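TETEMELL BENCH SUPPORT
Ticket: Arm working inside open tower, which rules apply?
Raised by: Marichka Shevchuk
Assigned: Ziad Saliba
Status: open, waiting on Prineck
Opened: 14 Aug 2022

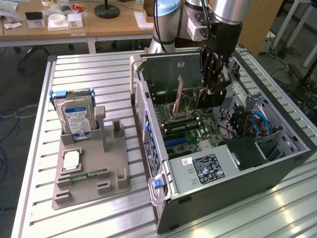

Bench cell, gripper over the motherboard, tower on its side, parts tray to the left.

Marichka Shevchuk
Protective stop twice this morning on the card removal job. Both times on the way down to the expansion card. No damage I can find. Log says force limit. Limit is set to 69 N, same as the February sheet. Who signed that off? Can't find a name against it.
Also want a ruling on cables on the floor near the bench. Cell rules say walkway clear, doesnt say how far out.

Ziad Saliba
Don't raise the limit to get round it. Rule 4 in the cell sheet: a limit only goes up with a second signature and a fresh risk assessment. Leave at 69.
Questions
- approach speed?
- tool weight updated after the gripper change?
- was anyone's hand in the case at the time?

Marichka Shevchuk
Speed 300 mm/s until just above the card, then slow. Tool weight, no idea, Tarek did the change. Nobody's hands in, I was at the screen.

Tarek Jaber
Weight not updated. Sorry. Old gripper value still in there. Will put the right one in and rerun the empty move first.

Ziad Saliba
OK that's probably your stop, but prove it. Empty move, then slow over the tower, then full job. Write down each one in here. And 300 is too fast that close to a chassis, sheet metal edges and the drive cage dont give. Drop it for the whole approach until Prineck come back with their reading of the standard.

Tarek Jaber
Empty move x5, no stops. Slow over tower x5, no stops. Full job not run yet.

Fadi Bataineh
Adding from the safety side.
Any tower in the cell: mains lead out before the lid comes off, wait, then press the power button to drain it. PSU stays shut, no exceptions, arm or person.
Wrist strap for whoever loads the tray. Memory and CPU handled by the edges.
Arm in hold and tagged before anyone reaches into the case. A pause on the screen is not a hold.
Floor: cables routed behind the bench or under a cover. I'll get the distance written into the sheet so we stop arguing it.

Marichka Shevchuk
Fine. Who owns the February sheet tho?

Ziad Saliba
Maya Sayegh, I think. Have asked her for the signed copy. If there isn't one we treat 69 as unapproved and redo the assessment before the full job runs.

Next: Tarek to hold off full job. Fadi to send floor wording. Prineck chased again re approach speed.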